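Folding month, gallery page

Quick page, typing this between loads. January is when we go through the clothes for the Zusgate swap, and this year the pile was bigger than the shelves. 538 pieces on the intake sheet by lunch. Sweats, mostly. Hoodies. One very long scarf.

Setup same as last year — one table, carpet floor, everything gets folded before it goes in a bin. Pants in half lengthwise, then thirds, cuffs tucked in so the stack doesn't slide. Multton bins for adult sizes, Gereck bins for kids. If you can't tell the size, put it on the Multton side and someone will sort it out later.

Pics are in no special order. More when I get a minute.

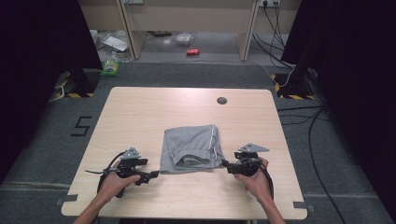

SWEATS AND JOGGERS

Gray sweatpants, thin white stripe down the edge, folded to a rough rectangle. Good thick fold. Would've been happy to take a dozen like these.

Notes for anyone doing this pile:

Stripe to the outside. Looks neater in the bin, and people shopping the swap can see which pair it is without pulling the whole stack apart.

Drawstrings go inside the waistband. Missing drawstring, still fine, goes in. Missing elastic, no.

Knees. Check the knees!! We had 70 pairs come through from the Mwaipopo Street drop-off and a fair few were worn thin right where you don't look. Hold them up to the light before folding, not after, or you fold everything twice like I did.

Pilling is OK. Holes no. Paint, depends how much.

Don't press the air out by leaning on the stack, it just springs back and takes the top pair with it. Flat hands, short stack, move on. Eight to a stack is plenty, ten if they're the thin summer kind.

Kids sizes get rolled, seperate bin.

THE TABLE

Had a couple of emails asking what we fold on. Pale wood-look top, smooth, rounded corners. Really like the corners, knits used to snag on the old square one. Wipe it down dry before you start, lint from the fleece gets everywhere and then the dark stuff picks it up.

Light top is good for spotting lint and loose threads too. Dark one was hopeless for that. Only complaint is the height — fine for the first hour, after that my back knows about it. Bring shoes you can stand in. 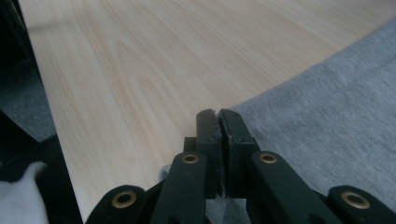

Curved edge, long soft grain, gray underneath.

Bins close at 600 pieces this round, so if you've got a bag waiting in the hall bring it soon. Last years total was 2429 over the whole season and I dont think the shelves would forgive us. Shirts page is next, then coats, then socks if I can face the socks.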